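Midmont Supper Room – progress report, November
To: Esperanza Lindgren, Brundgate Fund
From: Ansel Kapoor

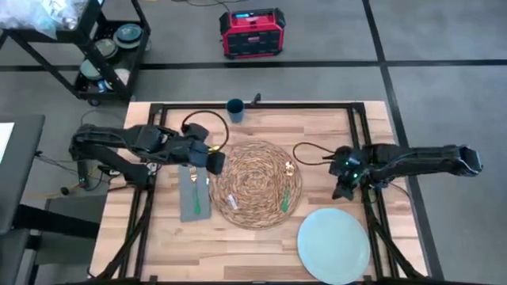
Table setting in progress: woven placemat, grey napkin, blue plate, teal cup.

Short one this time, sorry, we open the doors again at 5.30 and I still have the invoices to scan.

Where we are
Tables are in. Plank tops, light wood, mixed creams and browns, and they wipe down well. 3 still have a wobble and Edby are coming back to fix the feet at no charge. Floor finished, grey, as agreed in the last report.

Place settings – mostly settled. Round woven placemat in the middle, large pale blue plate, grey cloth napkin, dark teal cup. We tried paper napkins for the first fortnight and went back to cloth. More washing but people stay longer and the tables look like someone was expecting them. Paper ones kept for spills.

Numbers
111 people on the supper list now. Not all come every week. Waiting list closed for the moment, will reopen once the second oven is working.
Spent so far on tableware and linen: £2,540. Still to spend: £400, held back for replacement cups and a second set of napkins. Recepits to follow in a seperate email.

What went well
Regulars have started laying the tables themselves before the meal. We wrote a setting card and stuck it inside the cupboard door – mat first, plate next, then napkin and cup. Two of the younger ones have redone the card twice already and have views on napkin folding. Laying up used to eat the half hour before serving, now the kitchen gets that time back.

What didn't
Placemats. Lovely to look at but a pain to clean, gravy gets down between the rings. Brushing them dry works, soaking does not, we lost a few that way early on. Asked Sarkar for a price on a wipeable one in a similar brown. Waiting.
Plates also bigger than the old ones and won't sit flat in the dish rack. Have ordered a wider rack out of the kitchen line, hope that's ok, shout if not.

Next
– Edby to sort the table feet
– choose between placemats, keep or swap
– second napkin order once the washing rota has run for a month
– oven part, chasing

One question for you. Can the £400 move across to the new year if Sarkar are slow with the price? Would rather not buy in a rush. A yes or no by email is fine.

Ansel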